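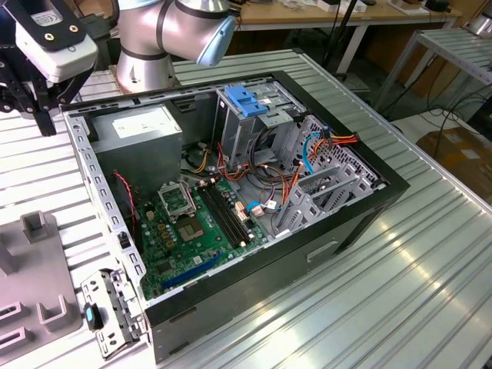
首页 > 现金处理设备 > 台式清分机 > Stancombe 465

Stancombe 465 台式纸币清分机（双口）

现货。含税 2,087 美元，单台价，不含运费，不含安装。两台以上另报，走询价单，别在购物车里直接改数量，系统会按单台运费一台一台叠上去，最后数字很难看，还得我们人工退。

品牌：Stancombe
供货：Bavby 设备部
类别：网点柜台、小型金库、代收点后台
出钞口：2 个（一个主接钞，一个退钞）
页面更新：2021年6月13日

加入询价单 | 下载说明书 | 对比同类 | 收藏

概述

柜台用的。放得下，声音不大，不抢柜员的地方。主要干三件事：点数，按面额分，挑出不该往外付的票子。残的、贴胶带的、折角的、颜色对不上的，都往退钞口走。阈值自己调，松紧各网点不一样，有的行残损标准卡得很死，有的代收点只要能再存进去就行。

跟上一代比，机身差不多大，进钞台改了。以前那个进钞台右边挡板老是松，拧紧了又卡票，报修单里一大半是它。现在整块换成弹片结构，不用螺丝。老客户看到这条应该会高兴。

另外换了接钞口的叶轮，叶片软一点，旧票堆叠整齐一些。新票本来就没啥问题。

适合谁

- 营业网点，日终扎账前集中过一遍
- 商超收银后台，交款装袋前清点
- 代理点、汇款点，现金量不大但票子杂
- ATM 加钞前的复点（注意：只做复点，大批量的配钞请看落地式，别拿台式硬扛）

不适合：整天不停机的清分中心。能跑，但是进钞轮磨得快，耗材钱够你买落地机了。我们每年都有客户这么干，每年都在电话里讲一遍。

主要参数

型号：465
出钞口：主接钞口一个，退钞口一个
进钞方式：滚轮摩擦式，上置进钞台，可连续添钞
识别：双面图像、红外、磁性、厚度
冠字号记录：标配，可关
币种：出厂装一种，可加装，见下面“币种包”
屏幕：彩色触摸，角度可调
接口：网口、USB、串口（串口在背板盖板下面，出厂盖着）
外接：客显、小票打印机、Yakubu 硬币模块
电源：宽压，随箱电源线按收货地配，下单时核对一下插头
颜色：浅灰，没有别的颜色，别再问黑色了

重量和外形尺寸见说明书规格页。网页上原来列过，有一行跟说明书对不上，先撤了，等厂里回复再放。要做柜台开孔、嵌入式安装的，一定以说明书为准。

工作模式

混点
什么票都放进去，出总数和总额，不分面额堆。速度最快，退钞口只接可疑票。

分面额
以第一张为准，后面不同面额的进退钞口。退钞口满了会停，取走继续，计数不清零。很多人以为停了就是坏了，其实屏幕右上角有提示，字小。已经跟厂里反映了，下一版固件把字放大。

清分
按流通适宜性来。适合再流通的进主口，不适合的进退钞口。阈值三档预设加一档自定义。自定义那档建议由网点主管设好以后上密码，不然换个柜员调一下，第二天比对不上。

朝向
把同面同向的理出来。双口机做朝向要过两遍，没办法，口少。朝向要求高的请看四口的机型。

扎把
到设定张数停，取走，再来。张数可以改，默认是一整把。

冠字号模式
每一张都记，按批次存，可以导出。关联到柜员号和业务流水要对接，见“联网”一节。

关于速度

每分钟张数页面上不写了。写过，然后有客户拿最脏的旧票、开着冠字号、开着最严的清分档去测，测出来跟页面不一样，来投诉。速度跟模式有关，跟票面状况也很有关系。想要数字的，把你们的实际用法发过来，我们用样机按你们的模式跑，跑多少给你多少，写进报价单里。

说明书里有厂家的标称值，标准票、标准环境、混点模式。参考用。

币种包

出厂预装一种，下单备注。没备注的按收货地本币装，装错了不算我们的，但可以远程重刷，不收钱，就是耽误半天。

加装按币种单卖。装完要校准，用真票校，每个面额都要过，新旧版都要过。校准票客户自己准备，我们不寄现金。这个也有人问过。

币种包更新：央行发新版票，Stancombe 一般会提前拿到样张做模板，模板出来以后放在客户下载区，插 U 盘就能更新。更新期间不要断电。真断了也不会变砖，有恢复分区，长按电源键进，屏幕会提示，按步骤来就行了。

有些小币种没有包。先问，再下单。付完款再发现没有，退款要走财务，慢。

联网

网口直连，支持固定地址和自动获取。银行内网一般不让自动获取，那就在设置里手填，掩码也要填，别空着，空着它默认的那个多半不对。

数据可以推到：
- 网点本地一台电脑上的接收程序（随机赠送，只支持常见桌面系统）
- 行内的冠字号管理平台，按接口文档对接
- Grinell 现金管理平台，买了授权的话

接收程序装在老电脑上也能跑，内存小点没关系，硬盘要留够，图像存得多的话涨得很快。图像默认只存可疑票的，全存可以开，开之前想清楚放哪儿。有客户全开了两个月，接收电脑盘满了，程序停了，冠字号断了一截，补不回来。机器自己本地有缓存，但是循环覆盖的，不能当备份用。

串口是给老柜面系统留的。协议文档要单独申请，填个表，当天给。

跟核心系统对接不是我们做，是你们的开发商做，我们提供文档和测试机。测试机要押金，还回来就退。

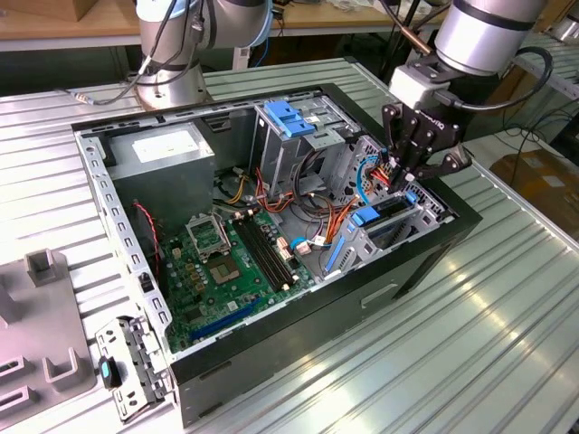 Bavby 现金设备目录 第 2 卷 第 99 页

硬币模块（选配）

Yakubu 做的，Stancombe 自己没有硬币产品线。用一根线接在背板上，硬币数跟纸币数合在一张小票里，不用柜员拿计算器加。这个功能很小，但是商超客户几乎都是冲它来的。

注意几点：
- 模块单独供电，插座要多留一个
- 币种要跟主机一致，主机加装了第二币种，模块不会自动跟着有
- 湿币、粘币、游戏币，先挑掉。游戏币它会退，但是有几种尺寸跟真币太接近，会卡在分选盘的缝里
- 分选盘能自己拆，不用工具，逆时针转一下就出来了

模块交期比主机长，赶时间的可以主机先发，模块后补，运费分开算。

装箱内容

主机一台
电源线
客显（带线，约一臂长的线，嫌短的另配延长线）
防尘罩
毛刷、清洁卡一包
说明书、快速卡
钥匙两把，开上盖用的，别两把拴在一起，真的

不含：小票打印机、网线、校准票、硬币模块、U 盘。

开箱以后先看运输锁。进钞台下面有个橙色的塑料卡子，运输用的，不取下来直接开机会报进钞故障。售后第一大来电原因。快速卡第一步就是这个，字是加粗的，还是有人跳过去。

取下来的卡子留着，返修寄回的时候要装上。丢了就垫泡沫，不要空着寄，路上一颠传感器支架会歪，歪了要重新标定，收工时费。

安装

找个平的台面，不晃。旁边别有强光，窗边的位置能避就避，图像传感器那块有遮光，但是上盖开着的时候直射进去容易误报。空调出风口下面也不好，灰多，新票会飘。

背后留出插线和散热的位置。贴墙放的话上盖打不开到位，清洁的时候要把整台机器挪出来，很重，腰。

接电，接网，取运输锁，开机，自检。自检的时候轮子会转，里头有响声，正常。自检完了选语言、选币种、设时间。时间一定要对，冠字号记录按机器时间打戳，时间错了整批记录都没法用。联网以后可以自动对时，不联网的每个月看一眼，会慢慢偏。

然后校准。然后拿一叠已知数目的票过三遍，三遍都对再上岗。

我们可以上门装，按点收费，一个地方装好几台只收一次上门。远郊的看路程。

日常清洁

每天：毛刷扫进钞台、接钞口，吹一下灰。用吹气球，不要拿嘴吹，有水汽。压缩空气罐可以用，罐子竖着拿，倒过来会喷出液体。

每周：清洁卡过一遍，正面一次反面一次。开上盖，用干的无绒布擦传感器玻璃，上下两条都要擦。下面那条容易漏。

每季度：进钞轮看一下磨损。轮面发亮、发硬，就该换了。票开始连张报警变多，八成也是它，不是传感器。

不要用酒精擦轮子，橡胶会老化。玻璃可以用，少量，别往下滴。

票灰很细，积在皮带两侧不容易看见，用手电照。积多了会蹭到票面上，清分会把好票判成污损。所以如果某天退钞率忽然上去了，先别调阈值，先擦机器。擦完再看。这话我们每次培训都讲，每次都有人先去调阈值，然后阈值调松了机器还是脏的，过几天残票付出去了，客户拿回来换，柜员挨骂。

耗材和配件

进钞轮组：Grinell 代工，原厂件和代工件是同一条线出来的，包装不一样，价钱不一样。买哪个都行，保修都认。
分离胶皮：跟进钞轮一块儿换，单换一个没什么用
清洁卡：按包卖，别家的卡也能用，宽度要对
叶轮：很少坏，坏了一般是夹到东西，回形针、橡皮筋
客显延长线：有
防尘罩：丢了可以单买
上盖钥匙：报序列号才能配，不是有钱就能买的

库存目前将近 99 套进钞轮组，够用一阵。其他配件以下单页面显示为准。

回形针的问题单独说一句。放票前把票弹一下，掉出来再放。橡皮筋也是。机器有金属检测，但是检测到的时候它已经进去了，只能停机，保不了里面不刮。被回形针刮坏的传感器玻璃不在保修里。

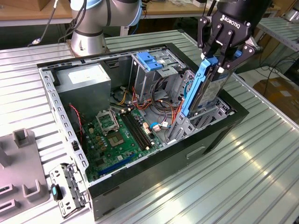 订书钉同理，而且更难看见，商户交上来的票里最多，代收点要特别留神。拆钉子的票边上会有两个小孔，清分严的那一档会判残，这是对的，不是误报。

常见提示和处理

进钞故障
先看运输锁。再看进钞台里有没有东西。再看上盖有没有扣死，两边都要听到咔一声。

连张
票太新粘在一起，或者太潮。扇开，散一会儿再过。一直报就换分离胶皮。

斜张
放票没墩齐。左右挡板没贴紧。挡板要两边一起推，只推一边它会偏。

通道堵塞
开上盖，转旋钮把票带出来，不要硬拽。拽破了票要报残，还要写说明，麻烦。转旋钮的方向盖子里面有箭头。

传感器脏污
字面意思。擦。

图像偏移
多半刚搬过机器，或者上盖没压实。重扣，重启，还有就重新校准。

时间未设置
换过内部电池以后会出。设一下就好。老出，说明电池不行了，报修。

存储将满
导出，清理。导出前别清理。顺序别反。

网络未连接
先看网线灯。灯亮的再找你们信息科。灯不亮换一根线试试，很多时候就是线。

其他数字代码见说明书最后几页，或者把屏幕拍清楚发售后邮箱，带上序列号。序列号在底部标签上，背板也贴了一张，不用把机器翻过来看。

权限和密码

三级：柜员、主管、维护。出厂主管密码写在快速卡上，第一次进设置会强制改。改了要记下来，忘了我们能重置，但要单位盖章的申请，扫描件就行。维护级不对客户开放，工程师到场用。

柜员登录可以开也可以不开。开了以后每批记录都带柜员号，出了差错好查。就是换人的时候要记得退出，忘了退，后面的人干的都算你头上。可以设无操作自动退出，建议开，别设太短，点到一半去接个电话回来又要登，柜员会烦，然后就把密码写纸条贴机器上了。

固件

当前版本改了下面这些：
- 退钞口满的提示，改成声音加文字（字号放大在下一版）
- 小票抬头可以改成两行，之前只能一行，机构名长的打不全
- 修了导出时文件名带空格会失败的问题
- 修了分面额模式下按两次启动键计数翻倍显示，实际记录是对的，只是显示错
- 清分自定义档增加胶带面积选项

下一版计划 7 月放出，到时候客户下载区会挂，登记过邮箱的会收到通知。没登记的自己来看。升级前导出记录，升级本身不会清数据，但是养成习惯比较好。

老机型不能刷这个固件，接口不一样，刷不进去的，别试。上一代有自己的维护版，单独一个目录。

几个经常被问到的

能不能验假
能识别可疑，往退钞口送，并显示原因。是不是假币由有资质的人来认定，机器不出结论，小票上打的也是“可疑”。收缴流程按当地规定走。

塑料钞行不行
行，要装对应的币种包，并且进钞压力要调低一格。混着纸钞一起过也可以，连张报警会多一点。

能不能放外汇柜台
可以，很多客户就是这么用的。切换币种在主界面上，不用重启。切完看一眼左上角的币种名再放票。放错了不会坏，全退出来而已。

晚上要不要关机
关不关都行。待机耗电很低。我们建议关，关之前它会把缓存写一遍，比较踏实。直接拔电不好，偶尔一次没事，天天拔早晚丢记录。

能不能租
可以，短租按周，长租按月。旺季紧张，节前尤其，要提前订。租机不含耗材，轮子磨损超了要补差价。租满一段时间想买断的可以抵一部分，具体看合同。

旧机能不能抵
能抵，任何牌子的台式机都收，能开机的和不能开机的两个价。带存储的请自己先把记录清掉，或者让我们出清除证明，证明收一点费用。没清的我们也会清，但是没有证明给你，内审问起来你自己解释。

有没有中文小票
有。语言跟着界面走，也可以单独设，界面中文小票英文那种也行。

客显能不能朝两边
不能，一个客显一个方向。要两边都看到就买两个，有分线器。

能不能先试用
网点客户可以申请试用机，自提或者付往返运费。试用机带的是通用币种包，冠字号导出功能是开的，记录归还前自己删。

是不是一定要买接收程序
不用买，送的。要买的是平台授权，那个是另一回事，一台两台机器用不上平台，机器多、网点分散的才有意思。

验收

到货当面拆，外箱有明显破的拍照，先别签。签完再说箱子破了，物流不认，我们也很难办。

验收单在箱子最上面那层，逐项打钩：外观、附件、自检、校准、试点、联网。不联网的那一项划掉，写“未用”。填完拍照发回来，保修从验收单日期开始算。不发回来的，从发货日期开始算，亏的是自己。

保修

整机一年，进钞轮、胶皮这些磨损件不保。可以加买延保，一次最多加两年，在首年到期前买。过了期再买要先做检测，检测收费。

寄修：填报修单，等回邮，拿到编号再寄。没编号的包裹仓库不拆，堆在那里，你着急我们也找不着。

上门：合同客户按合同时限。非合同客户排队，能远程解决的先远程。多数能远程。

备机：合同客户修的时候给备机用，币种包按原机装好再发。备机用完原箱寄回，运输锁装上。

以下不保：进液体、回形针订书钉刮伤、自己拆主板、用非指定电源、雷击、搬家摔的。上盖以内客户可以动的只有清洁和取堵票，带红点的螺丝不要拧，拧过就不保了。

发货和付款

仓库有货的，款到后次日发。缺货的页面会显示“预订”，显示“现货”就是真有。对公转账、信用证都收，信用证只接大单。小单信用证手续费比利润还多。

木箱可选，海运建议木箱，陆运纸箱够了。纸箱里头是成型泡沫，请至少留到保修期满，返修没有原包装的要另收包装费。

进口地要什么证书提前讲，能出的我们出，出不了的也会直说。发票抬头核对两遍再提交，改抬头要作废重开，跨月了更麻烦。

培训

装机当天带一次，柜员半天够了，主管多学一个设置和导出。之后再培训可以远程，也可以来我们这里。培训资料在下载区，有视频，声音有点小，戴耳机。

内容大致是：放票、取票、五种模式怎么切、报警怎么看、怎么擦、怎么换轮子。换轮子每个人都要亲手换一次才算过。看一遍觉得会了，真换的时候方向装反的很多，反了也能转，就是不停报连张，然后打电话来说新轮子质量不好。轮子侧面有箭头，跟进钞方向一致。

同类产品

Stancombe 四口台式：做朝向、做多面额的看这个
Stancombe 落地式：清分中心、大量配钞
Yakubu 硬币分选机（独立款）：不接主机也能用，自带屏幕
Grinell 现金管理平台：软件授权，按机器台数
Bavby 捆扎机：扎把用，纸带的，跟本机没有联动，放旁边就行
Bavby 点钞机（不带清分）：只要数的，便宜很多，不用冠字号的话没必要买本页这台

下载

说明书（中文、英文）
快速卡
接收程序安装包
接口文档（登录后可见）
验收单空白表
报修单空白表
币种包更新（按序列号显示可用项）

说明书中文版里“出钞囗”有几处印错了，已知，不影响使用，下次印刷改。规格页以英文版为准，中文版重量那行单位写错。

备注

价格随汇率调整，以报价单为准，报价单有效期内不变。页面价格改了但你的报价单还没过期，按报价单走，不用来问。

图片、外观以实物为准，颜色批次之间略有深浅。

询价请写清楚：数量、收货地、币种、要不要硬币模块、要不要上门安装、对接什么系统。写不全我们还得回邮件问，一来一会又是一天。

返回列表 | 上一个产品 | 下一个产品 | 联系设备部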